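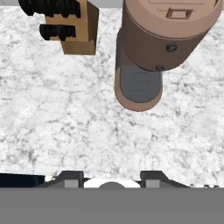
Londby Shared Workshop — Gromia arm project
Progress report, second period
Prepared by Relu Stoica for Jocelyn Dumlao
11 April 2019

Status

The arm is assembled and moves under its own control. Work in this period went mainly into the simulator, which now runs the same control code as the bench hardware. Gripper tests are behind plan. The cause is covered under Problems.

Work done

Boyang Li rebuilt the simulated bench. The wrist view now renders with the two gripper fingers in the foreground and a marble tabletop beyond them, with tan parts standing on it. The earlier version used a flat gray surface, and code tuned on it did poorly once any pattern was added. The veining in the marble gives the edge finder something to get wrong, and we can now measure how often it does.

Ngozi Yusuf finished the finger mounts. The first set, printed in November, cracked at the screw bosses. The new set has thicker walls and a 5 mm fillet at the base. It has been through 300 open and close cycles on the bench with no visible cracks.

The control loop was moved off the laptop and onto the small board Murray Lapointe had left over from the Anis lathe conversion. Delay from command to motion is 27 ms, down from 80 ms. That is enough for slow pick and place. We have not tried anything faster.

Problems

The wrist motor stalls when the arm is fully extended and the gripper is loaded. Lapointe traced this to the supply, which sags under load. A replacement is on order from Abubakar. Until it arrives, reach is limited in software.

Finger contact in simulation is too stiff. Round parts tend to jump out of the grip when the fingers close. Li has lowered the contact stiffness twice — the second change helped with cylinders but let blocks sink slightly into the pads. This is still open.

Spending

The finger mounts came in under the amount set aside for them. The supply was not in the original budget, and we ask that the difference be moved to cover it. Receipts are with Yusuf.

Next period

Fit the new supply and remove the reach limit. Repeat the cycle test with a loaded gripper. Settle the contact settings, then run the same pick sequence in simulation and on the bench and log both.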